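Lecture 2: Joint limits, self-collision and the planning scene

Notes by Fengying Gu. Read before the Wostley lab session.

1. What the planner knows

The planner searches in configuration space. A configuration q is one value per joint. A path is valid if every sampled q along it satisfies the joint limits and returns no contact from the collision checker. The checker only tests geometry that has been loaded into the planning scene. Anything missing from the scene is free space as far as the planner is concerned.

In Sipos the scene is built from three sources: the robot model, a static file for walls and counters, and a set of movable objects that perception updates. Each source has its own padding value. Set padding in the scene file and leave the robot model alone.

2. Kitchen workcell

Counter appliances are modeled as boxes. A box is coarse, but it is cheap to check and it errs on the safe side. The hard case is a gripper working close above a box, where padding on both bodies can close the gap and the start state is rejected before any search begins.
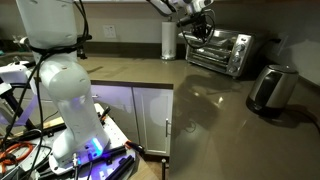

Figure 1. Gripper over the toaster oven. The kettle is on the counter to the right.

Cables are a separate problem. They are not rigid and do not appear in the robot model. We approximate them with capsules fixed to the parent link. If a loop hangs lower than its capsule, the check will pass on a path that drags the cable across an object.

3. Edge checking

Drallier interpolates between nodes at a fixed joint step. With a coarse step, a thin obstacle can fall between two samples. Start with 100 samples per edge, then reduce the number until known bad paths begin to pass. Use the last value that caught all 17 paths in the Burnthorpe test set.

Exercise

Load the scene and plan from home to the pre-grasp pose. Record planning time and minimum clearance. Repeat with the padding on the oven box set to zero. Explain any change in the path in terms of the validity test in section 1.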